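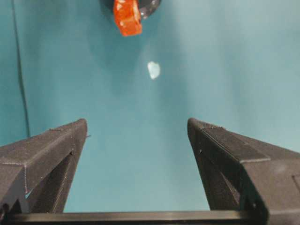

Goodwin heat wrap for the lower back, 2 months in

Bought this after I tweaked my back moving boxes. Microwave type, filled with some kind of grain. 30 seconds a side is too short, I do more, check your own microwave.

Good: heavy enough to stay put when I sit. Heat gets into the muscle, stiffness eases off enough that I can do my stretches.

Bad: strap is short. Velcro already fuzzy. Smells like toast the first few times, my old Pusta one didnt. Cover doesn't come off so washing it is a pain.

Wont fix a bad back obviously. If the pain goes down your leg see a doctor. For plain soreness tho, yes, I'd buy agian.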